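Evolving a shift roster with a multi-objective GA
Project report, unit 2 (Optimisation)

Aim: see if a genetic algorithm with non-dominated sorting can build a fair roster for Posau, a 60-bed aged care home. Two objectives, total overtime and how unevenly weekends get shared. They fight each other, hence the Pareto front. 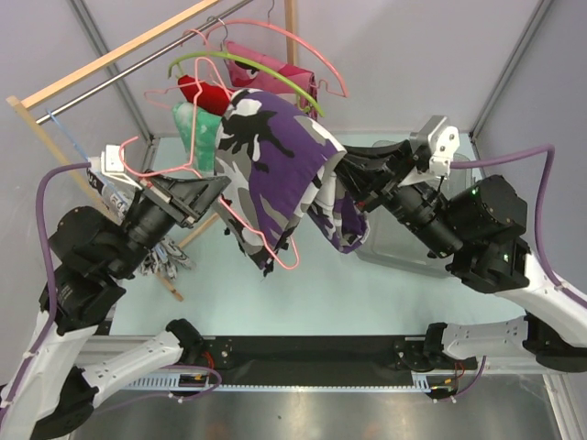
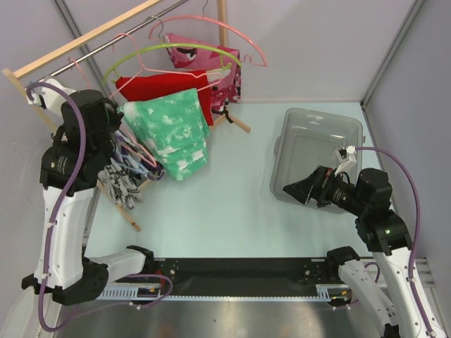 Two arms at the work table, clothes handling.

Method
Chromosome = one fortnight, one gene per staff member per shift. Started with Clokix for the solver but its crossover operator kept breaking the night-to-morning rest rule, so I wrote my own repair step. Population 60, tournament selection, mutation low. Runs capped at 1440 generations. 5 runs with different seeds.

Baseline was Sondent, the greedy scheduler from the lab sheets. Same input file, same colour coding on the plots.

Results
All 5 runs beat the baseline on overtime. Weekend fairness better in most, not all. Run 2 got stuck early, whole front bunched up in one corner, probably lost diversity becuase crowding distance was computed before the repair. Fixed after that run, not rerun.

Using the Yurchenko penalty instead of hard rejection helped a fair bit. Infeasible rosters hang around long enough to be useful.

Problems
Slow. Repair takes most of the time. Leave requests are treated as fixed, which isnt realistic, people swap. Fitness weights for casuals were a guess.

Still to do
Rerun seed 2. Hypervolume for each run instead of eyeballing fronts. Proper labelled axes on the Monday plots.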